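From the Albums: The Road to Prunon Fort

Members will remember that last December we bought a small lot of loose album pages at the Melstead sale. The pages came without covers and without any name of the owner. I promised to write when I knew more, and I know a little more now, so I will put it down in the order I found it.

The lot has six leaves, with photographs pasted on both sides. Most of them are albumen prints, quite yellow at the borders. Under four of the prints there is a title in brown ink, and one hand wrote all of them. The writer had a strong habit of joining the small letters, so that "n" and "u" are the same thing to the eye. This was the cause of my trouble with the leaf I call the third. Its title I first read as "Camp below Pruuon." I searched for Pruuon in every gazetteer I could borrow, and of course I did not find it. When I changed one letter it became Prunon, and then I found it quickly, on a survey sheet where it is marked as a small post above a dry river.

The print shows a line of tents on flat ground, with a low wall behind and a hill with two tops. The survey sheet gives only one hill close to the post. For some weeks I thought this was against my reading. Then I compared the contour lines again, and I saw that from the south the lower top would stand to the left of the higher one, as it does in the print. From the east they would fall one behind the other. So I believe the photographer stood on the south side, near the old road, and the tents were where the sheet has a word I can only read as "wells."

Who he was, I cannot say. There is a pencil mark on the back of one leaf — it came free from the paste by itself, I did not pull it — and the mark is "Hladun, 130." Hladun may be a person, or a dealer, or a shop that sold prints to officers who had no camera. The number may be a stock number from such a shop. If this is correct, then the same view should exist in other albums, perhaps with the same number scratched in the negative. I looked with a strong glass in all four corners of our print and found no number, but the lower edge was trimmed before it was pasted, and a number could have been lost there.

I want also to correct one thing from my note in the spring. I wrote that the group of men on the first leaf was taken at the same camp. I do not think so any more. The wall in the group portrait is made of cut blocks, and the wall at the camp is of rough stones without mortar. Please change this in your copies.

The leaves are now in paper folders in the reading room at Fevum and can be seen by arrangement. Please bring a soft pencil and no pen. If anyone has a view with a two-topped hill and a low wall, with any title or with none, I would be very glad to receive a copy of both sides. The back is often more useful than the front.
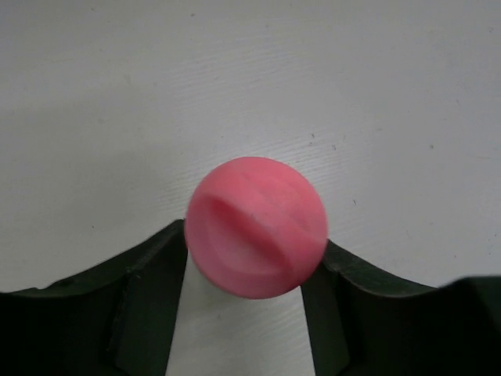 Junaid Kakakhel: I would be slow to give up "Pruuon" completely. Clerks wrote these names by ear, and I have seen the same village with three spellings in one report. As for Hladun, please look if the pencil is the same on the other backs, when they can be seen safely. A dealer usually marked every leaf, and an owner only the ones he liked. I have one camp view with a similar hill and will send both sides.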